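4 min read

An Open Day at the Stellwood Workroom

I had been promising myself a trip to Stellwood for ages, and on 14 May 2022 I finally packed a sandwich, two quilt tops and my good scissors and drove up. The Stellwood workroom is where the Asfaw comfort quilts are finished before they go out to children staying in the hospital, and once a year they open the doors so that those of us who mail in blocks can see where they end up. What a treat!

Silviu Ilie met us at the door with a tray of name tags (he had spelled mine three ways and let me choose, bless him) and told us that 323 quilts had gone out since the last open day. I sent in 16 blocks last winter and felt rather small, then rather proud, when I spotted my yellow churn dash in the corner of a finished top.
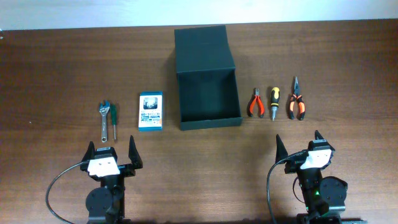 The longarm room

I could have stayed in the longarm room all afternoon. They have two machines, and both have names: Janus is the older one, a bit noisy, and Drilum came last April from a shop that was closing. Drilum was stitching a big loopy meander over a top covered in foxes, and we all stood there with our coffee and hardly said a word, which for a roomful of quilters is saying something.

I got to try a row on Janus. My loops came out more like potatoes, but the lady beside me said a child would never mind, and I decided to believe her.

Lunch was soup and far too many lemon bars, and afterward came the silent auction. There were 53 pieces, mostly minis and pillows, with one glorious scrappy star that I bid on twice and lost. The tables raised almost $200 in the first few minutes, all of it for batting, and people were still scribbling when I went off to look at the binding samples.

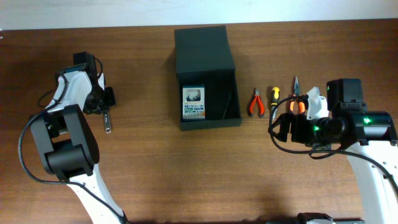
Page 2

If you'd like to send blocks, they need to be 12½ inches unfinished, in washed cotton, with no buttons or beads. Bright colors are always short, and so are prints that a teenager would put up with. Tuck a note in with your name and town so they can write back. I came home with a bag of orange scraps and have already cut into it.

Contact the newsletter | © 2022 Stellwood Workroom | Back to top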